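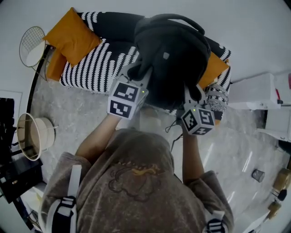
How often should you empty out an everyday backpack? Once a week is plenty for most of us, and the day you get home from a trip is even better.

A plain black backpack held up in front of the sofa — big, rounded, with a thick carry handle over the top and a small light gray logo patch on the front. I love a bag this simple!

Welcome to the bag page of our living room gallery! Samira Zein and I started it in June, when we were both fed up with hunting for keys under cushions, and it has grown into my favorite corner of the whole site (sorry, kitchen drawers). Bags are such fun to sort out. You get a result in five minutes flat, and there's always something good at the bottom. Mine had a train ticket from Plosovthorpe and almost 75 cents in sticky little coins!

A few things we've learned along the way, for anyone who wants to join in:

Pick the bag up by the top handle before you open it. If it feels heavy, it's time.

Tip everything onto the sofa or a towel, then turn the pockets inside out. Crumbs love a front pocket — ours did, anyway.

Wipe the inside with a barely damp cloth and leave the zippers open overnight.

Give the bag one place to live. Samira swears by a hook by the door, and I'm a shelf person through and through.

Matte black fabric shows lint like crazy, so keep a lint roller close by. Two passes and it looks great again.

Got a bag you're proud of? Send us your picture and a line or two to go with it. We read every single one, and we'd love to see big bags, little bags and the ones you've had since school!

Page put together by Ans Goossens, November 23, 2021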